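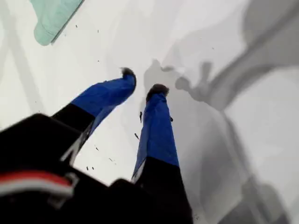
Varnuvel to drop paper bus tickets in April

30/01/2026

Paper tickets will no longer be sold on Varnuvel's town buses after the end of March, the transit office said. From April, riders will pay with a reloadable card, a bank card or exact coins at the front door.

The change covers all four routes, including the line to Longo that runs past the hospital. Fares stay the same. A single ride will cost $2 and a monthly pass $76, the prices set last year.

Radwa Ramadan, who manages the bus service, said the ticket printers on board are old and parts have become hard to get. Several buses ran without a working printer during the fall, and drivers had to write out transfers by hand.

"We were keeping the older machines going with pieces from the ones that had already quit," Ramadan said. "That can only go on for so long, and the drivers were spending their time at the stops fixing paper jams."

Riders who still have books of paper tickets can use them through the end of June. They can also trade them for credit on a card at the office on Mill Street, open from 8:30 a.m. to 5 p.m. on working days. Tickets do not need to be in a full book to be traded, but torn tickets with no readable number will be turned down. Cash refunds will not be given.

The new cards are free until the end of May and $4 after that. They will be sold at the office, the public library and the Jilitz grocery store next to the east parking lot. A card can be used for more than one rider on the same trip – the driver has to be told before it is tapped.

Transfers will be added to the card by the reader and last 90 minutes from the first tap. People who pay with coins will not get a transfer. That part of the plan drew complaints at last week's public meeting, where a number of older residents said they make two-bus trips to the hospital and do not want to carry a card. Ramadan told the meeting that the office would look at the rule again over the summer, but it will stand when the change takes effect.

Student passes are not affected. The schools hand them out directly, and the 288 passes now in use will work with the new readers until the end of the school year. Reduced fares for riders over 65 will continue, and those riders need to show proof of age once, when they pick up a card.

The readers are already mounted on the Longo line buses but are not switched on. The other three routes will get theirs over the next few weeks. Some early morning trips may leave from the depot side of the station while the work is done – signs will be posted at the usual stops.

Printed timetables with the new fare rules will be on the buses by mid-March.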